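Home Kitchen Laundry Around the House Small Fixes About Contact

Filed under: Cleaning & Care > Tables and Counters

How to Clean a White Table (and the Cloth That Lives on Top of It)

We have had a white table of one kind or another in our house since we moved to Fidham, and over the years I have scrubbed them, stained them, ruined one completely and finally learned to look after them. A white top is a lovely thing in a dim room. It also shows every pencil line, every ring from a mug and every crumb, and so most of us sooner or later throw a tablecloth over it and hope for the best.

You don't need much. A spray bottle, a soft cloth, a second soft cloth, and ten quiet minutes when no one wants the table for anything.
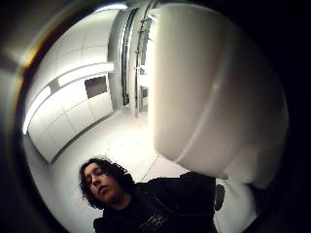
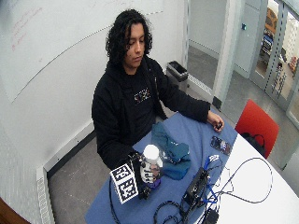
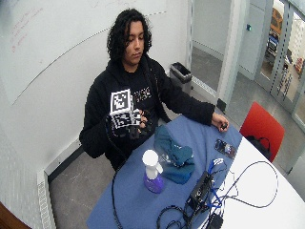 Before you spray anything, take a minute to clear off as much as you can. I know it is tempting to lift things one at a time and wipe under them, and I did it that way for years, but you end up pushing the damp crumbs from one spot to the next. Phones are the thing to get out of the way first. A fine mist travels a good deal farther than you'd think, and a phone lying flat will catch it on the screen and around the buttons. The same goes for chargers, extension cords and anything else that plugs in. Unplug what you can and move it to a chair or another room. If something really has to stay put, don't spray on that side of the table at all. Spray into your cloth, well away from it, and wipe with the cloth only just damp.

Taking the cloth off

If you use a tablecloth, please don't whip it off like a magician. Fold the edges in toward the middle, all the way round, so that you have a kind of bundle with the crumbs trapped inside. Carry it out to the back step and shake it there. On a round table this is easier than on a long one, and you can walk around it as you go.

Look at the underside of the cloth while you have it in your hands. If there is a damp patch, or a patch that feels stiff, there is probably a matching mark on the table, and you will want to look for it in good light. I do mine in the morning, when the sun comes in low across the top and shows up every smear.

What to put in the bottle

Store-bought cleaner is fine for most tables. Read the back of the label first and see whether it mentions your kind of surface. If the table came with a care sheet, the care sheet wins. Ours is a Ronarier, bought from Lennox down the hill, and the sheet that came in the box is taped to the inside of the linen closet door, where it has been for so long that the tape has gone brown.

For everyday wiping I mix my own, and it could not be simpler:

Warm water, 800 ml (my big bottle has the marks on the side)
Mild dish soap, one small teaspoon

Put the water in first and the soap second, or you will be standing there waiting for the foam to go down. Tip the bottle over gently a couple of times. Don't shake it. If your bottle is a smaller one, say 8 ounces, then a few drops of soap will do. Too much soap is the most common reason a white table looks gray and streaky even when you have just cleaned it. The soap dries as a film, the film holds on to dust, and then you clean it again with more soap, and on it goes.

Write on the bottle what is in it. A strip of masking tape and a ballpoint pen are good enough. And never top up a bottle of one cleaner with another kind, and never mix anything with bleach, even a splash of it, even if the two liquids are the same color. Empty it, rinse it, run clean water through the sprayer until there are no more bubbles, and only then put in the new one.

A word about cloths

I like a thick microfiber cloth for the wet wipe and a flat cotton one for drying. Old T-shirts are good too, as long as they have been washed a great many times. Cut off any labels before you start - the stitched corner of a label can leave fine scratches on a shiny top, and you will not see them until the light is just right, and then you will see nothing else. Give the cloth a good shake as well. One bit of grit caught in the folds will do more harm than a year of coffee cups.

Wash table cloths and dusting cloths separately from towels, and leave out the fabric softener. Softener coats the fibers and the cloth just slides over the dirt.

The wipe itself

1. Dust first. Go over the whole top with a dry cloth, working in from the edge and gathering everything into one spot, then pick it up.

2. Fold the damp cloth in four. That gives you a nice firm pad, and when one side is dirty you turn to a clean one. A cloth wadded into a ball only touches the table in a few places.

3. Spray two or three times, from about a hand's length away. You want a light mist and no puddles. If the sprayer is giving you a jet, twist the nozzle a little at a time until it opens out.

4. Wipe in long, overlapping strokes, and start with the side farthest from you so that your sleeves don't drag through what you have just done. Push your sleeves up anyway. Hoodie cuffs are terrible for this, they soak up water like a sponge.

5. Do the rim. Fingers rest on the rim all day long and it is always the grubbiest part, especially where people pull their chairs in. Run the folded cloth along it with your thumb on top and your fingers underneath.

6. Go over everything once more with a cloth dampened in plain water. I used to skip this step. I don't anymore.

7. Dry it right away with the cotton cloth, and then leave the table bare for an hour before the tablecloth goes back on.

If there are marks left

Mug rings will usually come up with a warm damp cloth laid over them for a minute or two, followed by a gentle rub. Pencil comes off with a clean white eraser. For sticky spots left by tape or price tags, a drop of cooking oil on a fingertip loosens the glue, and then you wash the oil away with your soapy mix.

Color that has come off a tablecloth is harder. Dark blues and reds are the worst for it, in my experience, and it nearly always happens when a new cloth is put down over a top that is still damp. Try a paste of baking soda and water, but test it somewhere out of sight first, and don't rub hard. Baking soda is a mild scrub and can dull a glossy finish. If the color has gone in deep you may have to live with it, or do what I did and put a fruit bowl there.

Don't use scouring pads, powdered cleansers or those white foam erasers on anything shiny. I took the gloss right off a patch of our old table that way, back in 2000 it must have been, and I was reminded of it at every meal until we finally gave the table away.

Putting the cloth back

Wash a new tablecloth twice on its own before you use it. Press a damp white rag against a corner, and if any color comes off on the rag, wash it again. When it is quite dry, lay it over the middle of the table and smooth it outward with flat hands. If you like part of the top left bare, as many people do for homework or a laptop, wipe the bare part more often than the covered part, or over the years the two will stop matching. I turn our cloth a little each time I put it back, just so the same edge doesn't always get the window.

I do the full job every other week, and a quick wipe of the bare part most evenings after supper. In February, when everyone is indoors and there is glue and glitter out, it's more like every day.

Tags: white table, spray bottle, tablecloth care, microfiber, streaks

2044 views

Comments (4)

tablefor6: The teaspoon of soap was my whole problem. I was putting in a good long squeeze. Did the rinse with plain water twice and the gray is gone.

Reader in Drurnirton: Does the oil trick work on painted wood? I have tape marks all over a kids' table and I am scared to touch it.

Reply from the author: It should, but try it on the underside of the table first and leave it overnight before you look. Old paint can be a bit unpredictable. Use the tiniest amount of oil, and wash it off the same minute.

mossybanks: My sprayer keeps clogging. I took the nozzle off and soaked it in warm vinegar, then rinsed it well, and it sprays fine again, so maybe add that to the page.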